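Foam shape sorter, square peg tight in its hole
Toys and Puzzles > Repair and Upkeep

kerf_412
Picked up a foam sorting board from a shop in Ustville. Seller said Skano, but I can't find a mark on it. The round peg drops in under its own weight. The square one needs a push and drags the foam down at the rim. Is it safe to open the hole up, or will it tear?

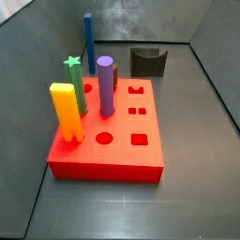

Board and pegs. The gray arch goes in the hole at the back of the right column.

pegwright
Don't cut yet. Closed-cell foam takes a set if pegs are stored in it. Pull all of them and leave the board flat for 8 hours.

Buthelezi
Disagree. Resting it does nothing for a hole that was die cut undersize. Wrap 500 grit around a square stick and take two light passes per wall. Stay out of the corners.

pegwright
Sanding leaves a fuzzy wall and the friction goes up. I have ruined a Cellbridge board that way.

Buthelezi
With 120, probably. Not with 500.

kerf_412
Left it empty overnight. Slight improvement. I measured the peg at three heights and it is nearly 2 mm wider at the foot than at the top, so the taper is part of it.

tallow_bin
Then flip the peg. Has anyone checked whether the yellow one has the same problem? The slot between its legs has to clear the bridge between the two small squares, and on mine that bridge is the first thing to go.

kerf_412
Yellow is fine if it goes in straight. Any lean and one leg catches.

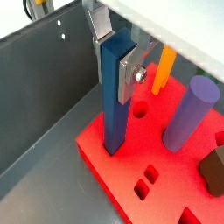

Blue peg upright in the square hole, round hole next to it.

pegwright
Shadow at the base makes the gap hard to judge. Try a strip of paper down each side. If it binds on one side only, the hole is off square and flipping won't help.

Buthelezi
Or sand it.

kerf_412
Paper binds on the left wall only. Going to do one pass on that side and stop.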